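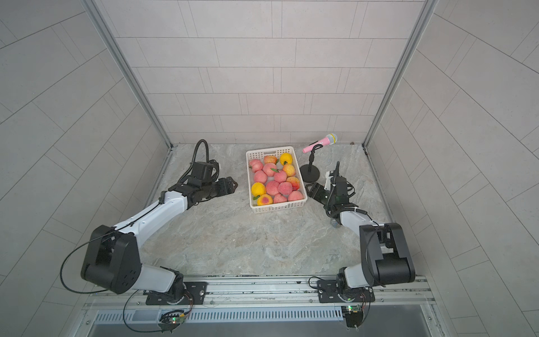
The two-arm booth at Rernorel, with the basket of artificial peaches on the floor between the arms.

Visit report: Rernorel workshop, 18/12/2021

Five of us made the trip out to Rernorel for the end-of-year open day. Most of the afternoon was spent at one booth, which suited me, as we are planning something similar at Prikel and I wanted to know what it takes to keep one running.

Gillespie Cowie looks after the booth and took us through the setup. Both arms are bolted by black mounting plates to a single aluminium rail along the front. Gillespie said sharing a rail was the decision he was happiest with. If an arm has to come off for repair, the plate goes back to a scribed line and the spacing between the arms is kept. The bolts are checked with a torque wrench at the start of each week and the figures go in a paper logbook. We were shown the book. It had 105 entries.

The side and back walls are done in pale grey tile pattern and the floor is a marble pattern. The floor gets swept before each session. Dela Aidoo asked whether the patterns could be changed, and they can, though it takes most of a morning because the rail covers have to come off first.

Cables were the main topic. Each wrist has a black corrugated cable coming off the top, and on the left arm it loops up and back toward the wall. Thinner cable is clipped along the forearm. Gillespie's view is that clips want replacing well before they look worn. He had a failure in August when a clip let go on the left arm and the cable caught at the elbow. Repair took two days, nearly all of it waiting on a connector. They now keep 18 spare clips and two made-up cables in a drawer under the bench.

The small circuit boards sit under the base of each arm, each with a green LED. Toàn Vũ pointed out that the wires below them hang loose, and asked if they were ever snagged. Gillespie said not so far, but a cover is on the list for the new year.

The left gripper is the two-finger parallel type. Finger pads are changed every 1,000 cycles. The right gripper was at 1,988 when they last let it run over, and by then it was dropping the smoother items. The job needs a hex key and a steady hand. Iona Imrie had a go on a spare wrist at the bench and had it done in a few minutes.

Afshin Moradi asked about recalibration after a pad change. They do a short check against fixed points on the floor, and a full one only if an arm has been off the rail.

Tea was in the front office afterwards. Parking is at the rear, off Morell Street, and the gate is locked at five. Gillespie is sending me a copy of the weekly check sheet, and I will pass it around once it arrives.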